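Home | Teams | Schedule | Tickets | News | Contact

WIRHAM, March 2019 - The Wirham Basketball Supporters' Association has read the Plakine League's plan for a longer season and is not convinced. The league wants to go from 80 games to 98 next year and says fans have been asking for it. We asked our own members, and they mostly want better games.

Wirham has dropped 6 of its last ten on tired legs, four of them to teams it beat easily in October. How 18 more nights on the schedule will fix that, the league's statement does not say. 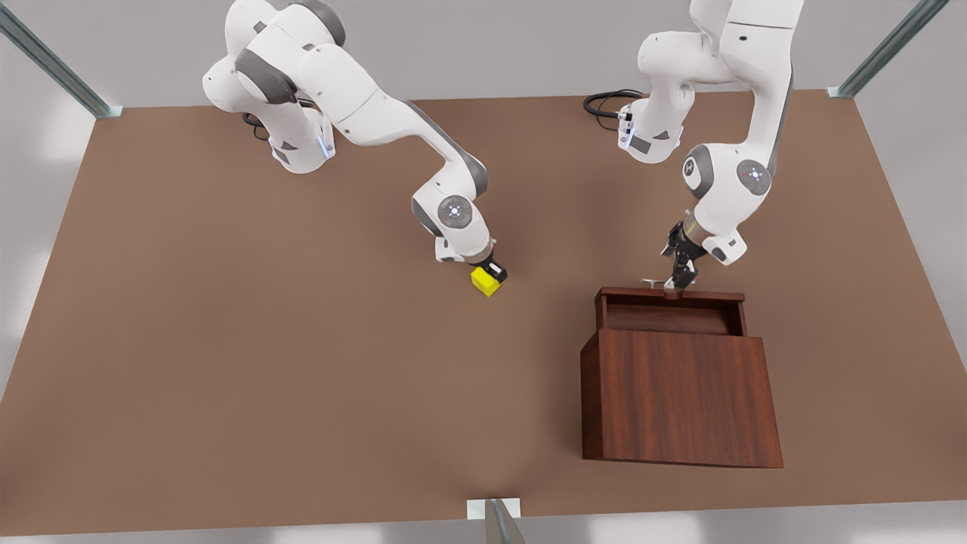 Season ticket prices are the other half of the plan. The league promises they will "hold steady," a phrase it also used the last time they went up. Association chair Mahnaz Nazari would like to see the numbers behind it. "They pull one drawer open for us and leave it at that, like the little brown cabinet on this page," she said. "I want to know what the players' doctors told them, and I want it in writing."

League spokesman Wendell Kasprzak has pointed to the Ukow club, which added home dates and reported bigger crowds. Ukow also signed Obi that summer, the best point guard in the league. We suspect people came to see him.

The association is asking for a one-year delay and an open meeting with club owners before any vote. Members who want to speak should leave their names at the ticket office.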